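How to run a robot hand demo table at an open day

We opened the Harb workshop to visitors again this December, and the two-handed robot was the busiest spot in the building all afternoon! Several people have asked how to set up something similar, so these are my notes.

Start with the table. Put down a felt mat and set a shallow basket in the middle, where both hands can get to it. Fill it with everyday things of different shapes: boxes, a tube, a squeeze bottle, a crumpled wrapper. Spare objects go along the far edge, ready to swap in.
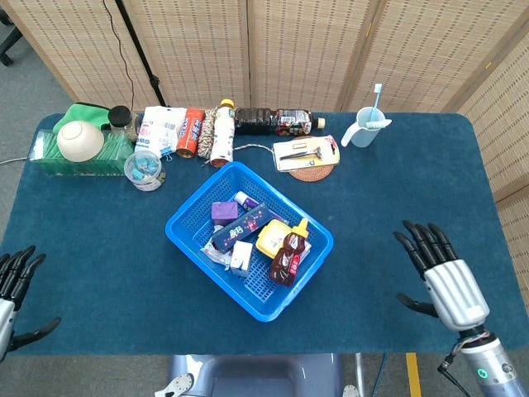

Both hands over the mat, with the basket between them and the spares lined up behind.

Next, let visitors choose the object. Children nearly always go for the most awkward thing on the table – quite right too. Keep each turn to 8 minutes and groups to 30 people at most, or those at the back will see nothing.

Talk while the hands move. Volodymyr Karpenko did our commentary and he was brilliant at it, calling out which finger to watch and happily taking questions when a grasp went wrong (the misses got the biggest cheers!).

Before you open the doors, run through every object once and check that the stop button is within the operator's reach. Do the same again after lunch.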